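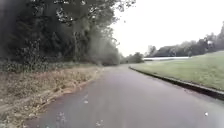 Subject: Re: [path-users] Leaves and edges, woods section
From: Csaba Szekeres
To: path-users list

Anjani Ngau wrote:
> Can someone who walks the woods section tell me what needs doing before
> Saturday? I have 10 rakes promised from Pundero and 3 barrows, and I would
> like to know if that is enough. Enikő asked if we should also cut back
> the trees while we are there. Last April we ran out of bags by lunch.

Anjani,

I went along it this morning. Answers below in the order you asked.

1. Leaves. On the stretch with the wide grass verge there is a strip of brown leaves and loose bits lying along the left edge of the asphalt, going toward the woods. It follows the edge a long way and gets thin farther up. The middle of the path does not need raking. Start at the near end and work up, and put the leaves back under the trees, not on the grass.

2. Bags. If we tip the leaves under the trees we only need bags for litter. I have 22 left from last time in my garage. Benedek Fodor has the key if I'm late.

3. Trees. I would leave them alone. Some twigs reach out high up but I walked under them without ducking. Anything at that height is a job for Tikov with their own ladder and insurance, and they want 7 days' notice anyway.
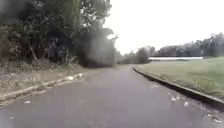
4. Curbs. On the stretch with a curb on both sides, the left one is pale and a bit worn along the top. I did not find anything there worth reporting. There is a small pale patch of something on the asphalt next to it, leaves or litter, so bring one picker for that part. The verge behind the curb is dry grass, leaf litter and some bare soil. Please don't rake the bare parts, the soil will only end up on the path.

5. Footing. The asphalt has a slight shine to it in places. Wear shoes with some grip and keep the barrows slow.

So 10 rakes is more than we need. Six would do it, and the rest can go to Benedek Győri, who was asking about the parking lot end. Three barrows is right.

I can be there at 9 on Saturday. Could whoever has the long broom bring it? I think it went home with Enikő.

Csaba

--
path-users mailing list
To unsubscribe, send a blank message with "unsubscribe" in the subject line.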